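Table (furniture)

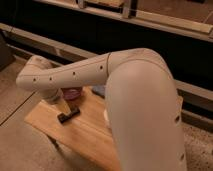 A light-brown wooden table with a robot arm reaching over it.

A table is a piece of furniture with a raised flat top, most often held up by legs, a pedestal or a pair of trestles. It is among the oldest and most familiar of household furnishings, and it has been put to so many uses over the centuries (eating, writing, sewing, kneading bread, playing cards, laying out maps) that a full list would run on for pages. The English word comes by way of Old French from the Latin tabula, meaning a board or plank, and for a good part of its history a table was very much that, a board set on something to bring it up to a comfortable height.

History

Small tables of wood and stone were known in ancient Egypt, where they were used to keep things up off the floor, and the Greeks and Romans had light tables that could be brought in with the food and carried out again. In the great halls of medieval Europe the usual table was a long board laid over trestles, which could be taken down after the meal so that the hall could be used for dancing or sleeping. Heavier tables with fixed legs and stretchers became more common in the sixteenth century, along with the draw-leaf table, whose extra leaves slide out from beneath the main top when company comes.

Later centuries brought the gateleg table, the drop-leaf, the tea table and a great many others, each suited to some habit of the household that owned it. Factory production in the nineteenth century made a decent table something that ordinary families could afford to buy new.

Construction

The most common wooden table has four legs joined to a frame of rails, called the apron, with the top fastened over it. Solid wood swells and shrinks across the grain as the air grows damp or dry, and a careful maker leaves the top a little room to move, using wooden buttons or slotted screws in place of glue. Oak, maple, cherry, beech and pine are all widely used. Pine is soft and dents easily, though plenty of people are fond of a kitchen table that shows its years.

Regional traditions

The Lotthorpe table, a plain farmhouse type with a scrubbed top and a single deep drawer at one end, was made in workshops around the town until the last of them closed. Furniture historian Ewurabena Akolgo has traced the pattern back to the Ackah workshop, whose surviving order books list 2,178 tables, most of them sold to families within a day's cart ride. The drawer was meant for bread, and old examples often have a worn hollow along its front edge where hands have pulled at it over the years.

In Pendville the favored form was longer and narrower, up to 11 feet, with a bench on either side. Nicanor Mansilla, who cataloged the town museum's furniture, believed that the length came from the custom of feeding harvest crews at a single sitting.

See also

Bench
Desk
Trestle table
Workbench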